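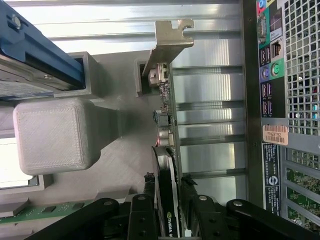 Photo: Kai-wen Tsao

The old computers of Pirdale used to go out with the trash. Since July they have gone to a former shoe store on Hsueh Street, where Fung-ping Lo buys them by the pound and sells most of them again.

Lo opened the shop with 20 machines and a loan of $800. By Fri 18 November she had taken in 281, mostly from dental offices and the school district. She wipes the drives first, then decides what is worth keeping.

"Memory sells the same day," she says. "Cases I can hardly give away."

The town has had a hard few years. The Drarno plant closed, and the bus to Pustura now runs only twice a day. Rents on Hsueh Street dropped far enough that people with small ideas could try them. A tailor moved in next door to Lo, and a noodle counter took the old bank.

Her customers are parents looking for a cheap homework computer and retirees who want the one they already own to last another winter. A refurbished desktop costs less than a pair of good boots. Repairs are charged by the job, and she writes the price on masking tape before she starts.

Sales last month came to $3,903. After rent and the loan payment, Lo paid herself for the first time. She plans to stay open Sundays through the holidays and has asked the landlord about the basement.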